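I've had it with the idea that a kitchen has to be bare. My July project last year was supposed to be a big clear-out. I read 200 pages of tidy-home advice, bought bins from Proltudska, and hid everything I own behind doors. It lasted 30 days.

What did I get for it? I cooked less! I'd want paprika, remember it was in a bin behind another bin, and eat toast. A spoon you can't see is a spoon you don't use – at least that's how it goes with me. And the bins cost $150, which would have bought an awful lot of paprika.
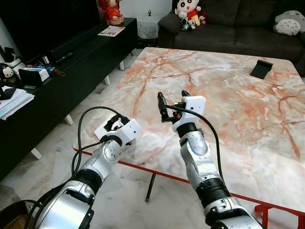 *The marble-patterned table.*

I get the appeal of a big open surface, I really do. You need room to roll dough or spread out the mail. But the magazines want every surface like that, all the time, and I think it's a look made for people who eat out. My grandmother fed a crowd every Sunday-type holiday from a counter you could barely set a cup on, and she never once asked where the salt was.

So my stuff came back out. Jars first, then the tall things, then the odds and ends that have no proper home (everybody has those, don't pretend).

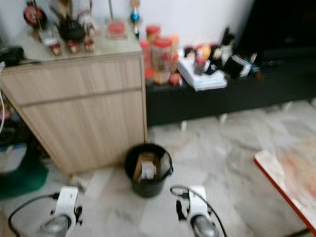 *Red-capped jars along the front, taller things behind.*

My one rule now is that if I reach for it every week, it stays out. Dusting takes a bit longer, sure. The bins are in the garage, full of Christmas lights, and I'm making soup again.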